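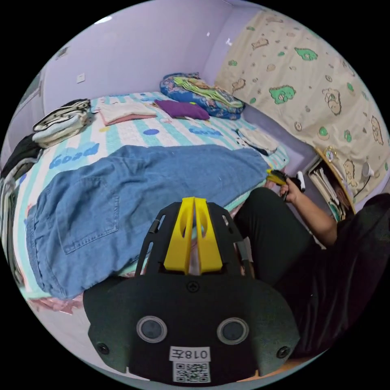

## Replacing the cabin air filter on the Havik Dundik

Applies to all Dundik models with the glove box on the right side. Cars with the rear climate unit have a second filter under the cargo floor, covered on a separate page.

**Parts and tools**

- Cabin filter, 223 mm wide, plain or charcoal
- Phillips screwdriver, size 2
- Trim tool
- Vacuum cleaner with a narrow nozzle

**Procedure**

1. Switch off the ignition and set the fan to 0. Empty the glove box.
2. Open the glove box and unhook the damper cord on the right. Do not let the cord snap back behind the panel.
3. Press both side walls inward until the stops clear the dash, then lower the box fully.
4. Remove the 2 screws on the filter cover. Release the lower tab with the trim tool and pull the cover toward you.
5. Note the airflow arrow on the old filter. Slide the filter out level, so that leaves and grit stay on top of it.
6. Vacuum the slot. Keep the nozzle away from the fan blades.
7. Insert the new filter with the arrow pointing down. It should slide in with light hand pressure. If it binds halfway, take it out and check that the frame is not bent.
8. Refit the cover, lower tab first. Tighten the screws by hand only; the housing is plastic and the threads strip easily.
9. Lift the glove box past the stops and hook up the damper cord.

Run the fan at full speed for 300 seconds with recirculation off. A whistle means the cover is not seated. A rattle usually means debris in the fan.

**Filter reminder**

On cars with the Climik control panel, hold the recirculation button for 8 seconds until the filter light goes out. Older panels have no reminder.

Steps checked by Evie Oakley. Step 7 corrected by Mizanur Khan, 1 August 2021: the earlier version had the arrow pointing up.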